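Porent Ginger Loaf, 420 g
Reviewed by Hamish Drummond

I have eaten a lot of mail-order gingerbread, most of it out of politeness. The Porent loaf came in a plain brown carton with a card telling me it had been "rested for our customers," which made it sound better cared for than I am.

First, the weight. The label says 420 g and my kitchen scale agreed, so no complaints there. You get ten decent slices, or six if my sister Annag has the knife. It's a dark, sticky loaf with treacle, ground ginger and lumps of stem ginger, and the lumps have all gone to the bottom like guests avoiding a speech. The top half is a pleasant spice cake. The bottom half will clear your sinuses.

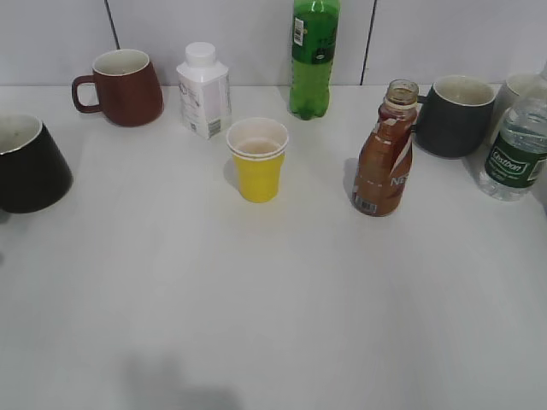
Texture is where it beats the Oravec loaf I ordered in May, which could have propped open a barn door. Porent's gives when you press it and it doesn't crumble all over your shirt. The crust gets tackier after a day or two in the wrapper, and I liked it more that way. Annag says it needs butter. Annag says that about soup.

The warming instructions are a bit much. They want the whole loaf in foil at 300°F, then a rest, then slicing with a damp knife. I did it once, properly, and it was very nice. I have since been eating it cold over the sink at 11 p.m. and the difference is smaller than they'd like you to think.

A 105 g slice (they sell those too, individually wrapped) costs far too much for what it is. Get the loaf. Shipping to Juvatville took 3 days and one corner was squashed, so I ate that corner first.

Contains wheat, egg and milk. Freezes fine, sliced, with paper between the slices — skip the paper and you'll be going at it with a chisel.

Four out of five. I'd order it again before Christmas, and I'd hide it from Annag.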